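Robot Learning Laboratory
Course Handout 6: Gathering Demonstrations with the Hand-Held Gripper
Instructor: Vittoria Testa
Laboratory supervisor: Eduardo Dalisay
Revised Dec 13, 2021

1. Scope

This handout covers the collection of demonstrations for the manipulation assignment. It should be read before the first laboratory session. Students who have completed the Gatport exercise on teleoperation will find that many of the same rules apply, but the recording procedure is different and the earlier notes should not be used in its place.

The learning method itself is treated in Handouts 7 and 8. For present purposes it is enough to recall that the policy is trained to predict the next motion of the gripper from recent camera images. Everything the policy will know about the task comes from the recordings. A careless recording is therefore a fault in the data set, and it is usually harder to find later than a fault in the code.

2. Terms used in this handout

Demonstration. One complete attempt at the task by a human operator, from the start position to the release of the object.

Episode. The stored record of one demonstration, including images, gripper width and estimated pose.

Session. All episodes gathered by one pair of students in one booking of the work area.

Operator. The student holding the gripper.

Recorder. The student who starts and stops the recording and keeps the session log. The two roles are exchanged halfway through each session.

3. The assignment

Each pair will gather 320 episodes. Of these, 300 are used for training and the remainder are held back for evaluation. The held-back episodes are to be chosen by the script supplied with the assignment and may not be chosen by hand.

The task is to approach an object on the work surface, grasp it, move it to the assigned position and release it. Objects are issued by the laboratory at the start of the session. Pairs may not bring their own objects without the written approval of the supervisor.

Two work areas are available, named Daly and Finham in the booking system. A pair must complete all of its episodes in the same area. Data from the two areas may be combined only in the optional extension described in Section 8.

4. The view from the gripper

The camera travels with the hand. As a result, the fingers remain in view while the table and the room shift with each movement of the operator. Students accustomed to a fixed overhead camera should take time to study this kind of image before they record anything.
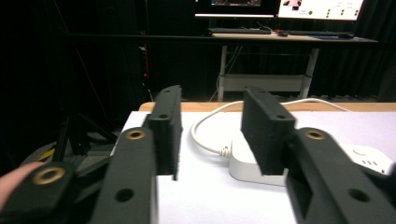
Views from the gripper over the white work surface, with both fingers showing.

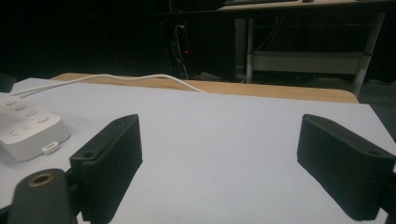
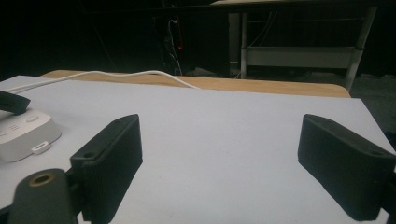
Three properties of gripper-mounted images matter for the assignment.

First, the fingers serve as a reference. The policy can relate the position of an object to the position of the fingertips without knowing where the table is in the room. For this reason the camera must not be loosened, rotated or moved along its mount during a session. If it has been disturbed, the session is to be stopped and the supervisor informed.

Second, the background enters the image whenever the operator raises or tilts the gripper. Furniture, screens and cables beyond the table may all be recorded. A policy trained on a small number of episodes can come to depend on such details. A bright monitor that happened to be on during every successful grasp is as useful to the training procedure as the object itself, and the training procedure has no means of preferring one to the other. Variation in the approach direction reduces this risk, and Section 6 explains how it is to be introduced.

Third, the hand of the operator may come into view. Small intrusions near the border are acceptable and are handled by the mask in the processing script. A hand that passes between the fingers or over the object is not acceptable, and the episode must be marked for rejection.

5. Recording procedure

5.1 Before the session

Sign the booking sheet and check that the battery and storage card are in order. Open and close the fingers fully several times. The motion should be smooth and the two fingers should meet evenly. Play in either finger must be entered in the log even if it seems slight.

Record the calibration sequence. The operator moves the gripper slowly over the work surface, at varying heights, until the recorder confirms that the pose estimate is stable. The calibration sequence is stored with the session and is not counted as an episode.

5.2 During each episode

The recorder announces the start. The operator holds the gripper still for 2 seconds, performs the task, and holds still again after the release. The recorder then stops the recording and enters the result.

Movements should be deliberate and of even speed. Very fast motion blurs the images and weakens the pose estimate. Very slow motion fills the data with near-identical samples in which the correct action is almost no action, and policies trained on such data tend to stall above the object.

The operator should look at the object and the fingers in the ordinary way. Watching the live image on a screen during the demonstration is not permitted, as it introduces a delay that the policy will reproduce.

A failed grasp followed by a successful one within the same episode may be kept, provided that the correction is continuous and the object has remained on the work surface. Such episodes are marked R in the log, for recovery. They are valuable, and no pair should discard them for the sake of a tidy record. They may not, however, be staged.

5.3 After the session

Copy the data to the course server before leaving the laboratory. Verify the file count against the log. Do not erase the card until the server has issued its confirmation message. Return the gripper to its case with the fingers closed.

6. Variation

The session plan issued to each pair lists the starting positions of the object in order. The list was generated at random and must be followed as printed. Past groups have been inclined to skip awkward positions near the corners, and their policies performed poorly in exactly those places.

The operator is to vary the following from one episode to the next:

Starting height of the gripper above the work surface
Direction of approach
Orientation of the wrist at the start
Standing position, within the space marked for the operator

The following must remain constant throughout the session:

Camera mounting and exposure settings
Finger type
Room lighting
Assigned release position

Other items in the work area may be left where they are if they do not obstruct the task. Their presence should be noted at the head of the log so that a reader of the data can tell what belongs to the assignment and what does not.

7. Common faults

The faults below account for most of the marks lost in the April offering of this course.

Early stop. The recorder ends the episode before the release is complete. The policy then never learns to open the fingers. Check the first few episodes by playing them back in full.

Drift in style. The operator becomes quicker as the session goes on, so that early and late episodes differ in a way unrelated to the task. A short rest between blocks of episodes is advised.

Unrecorded changes. A curtain is opened or a lamp is switched off and no entry is made. The change itself may do no harm, but its absence from the log makes later errors difficult to trace.

Selective rejection. Valid episodes are deleted for looking clumsy. An episode may be rejected only for a reason listed on the log form, and the reason must be written beside it.

Time offset. The gripper width and the images are stored with separate clocks. The calibration sequence allows the processing script to align them. Sessions without a calibration sequence cannot be repaired and must be repeated.

8. Submission

Each pair submits the session log, the processed data set and a written report on the Clevwood server. The report should state how the data were gathered, which episodes were rejected and why, and what the pair would change in a second session. Training results are not required at this stage.

Pairs attempting the optional extension will exchange data with a pair from the other work area and compare a policy trained on one area with a policy trained on both. The report must identify the source of every episode used. Requests to take part in the extension should be sent to Eduardo Dalisay before the first booking.

Questions on the content of this handout may be raised with Vittoria Testa during office hours. Equipment faults are to be reported to the laboratory supervisor on the same day.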